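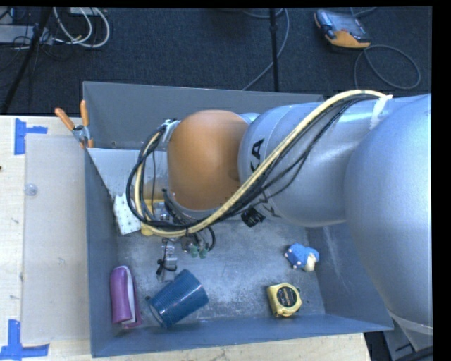
Levente Pálfi wants it on record that the metal bin passed last time and he sees no reason to look at it again. Noted, Levente. It is on the list, so it gets looked at.

TONSTEAD WORKROOM, BENCH AND BIN CHECK
Date: 13 May 2021
Previous check: February
Mark each line OK, FIX or WATCH. Comments go under the line. Drawings of faces do not.

BIN

1. Bin sits flat on the table, no rocking
OK
Pushed down on each corner in turn. It stayed put, and so did the table, which has not always been the case.

2. Rim free of burrs and sharp spots
FIX
Ran a gloved finger along the front rim as instructed by the sheet. The glove now has a snag in it near the corner. File the rim, then do it again with a new glove. Gloves are in the Josden cabinet, bottom shelf, behind the gloves that don't fit anyone.

3. Walls straight, no new dents
OK
Old dents same as February.

4. Floor of bin
WATCH
Scuffed gray all over with whitish scratches and worn patches. I can't catch a fingernail in any of them, so they stay cosmetic for now. Levente's comment on the draft was "it's a bin." Correct. If a nail does catch, it goes to FIX and the bin comes out of use until it has been sanded.

5. Nothing in the bin that doesn't belong there
WATCH
There is a cup in it. Whether a cup belongs in the bin depends on which version of the contents sheet you read, and we have 2. Callum's version allows cups. The one taped to the door is silent on the matter. Please agree on one and recycle the other.

6. No broken glass, liquid or food
OK
Swept out by hand after the contents were lifted. Got some grit and a staple.

TABLE

7. Top clean and dry
OK
It was after I wiped it. Before that I would have written something else. Pale wood shows every coffee ring, and people who set mugs on it should know we can tell.

8. Legs tight
FIX
Back left bolt turned by hand, and it shouldn't. Wrench is missing from its hook. The outline of the wrench is still there, so that part of the system works.

9. Load label readable
OK
Label number 1149. Re-inked in February and holding up.

FLOOR AND ACCESS

10. Clear walking space on all open sides
FIX
The Alvarado delivery has been "just there for the afternoon" for about 4 weeks. Move it to the store room. If the store room is full, see last check, line 10, same comment.

11. No cords or hoses across the walkway
OK
Walked it with my eyes on the floor, then walked it again like a normal person. Didn't trip either time.

12. Lighting over the bench
OK
All tubes lit. One hums.

13. Emergency stop reachable without leaning over the bin
OK
Pressed it, released it, logged it. Please stop hanging jackets on it.

PAPERWORK

14. Previous FIX items closed
WATCH
Closed: door closer, first aid kit refill. Still open: the walkway (line 10) and the squeaky stool, which I'm told has been oiled. I sat on it. It has not been oiled.

15. Sheet signed by a second person
FIX
Levente has agreed to sign once line 4 is reworded. Line 4 is not being reworded. Pen is on the clipboard.

Order for the fixes: rim first, table bolt next, then the walkway. Tag the bin until the rim is filed. Copy of this sheet to the Tonstead folder, original on the hook where the wrench used to be.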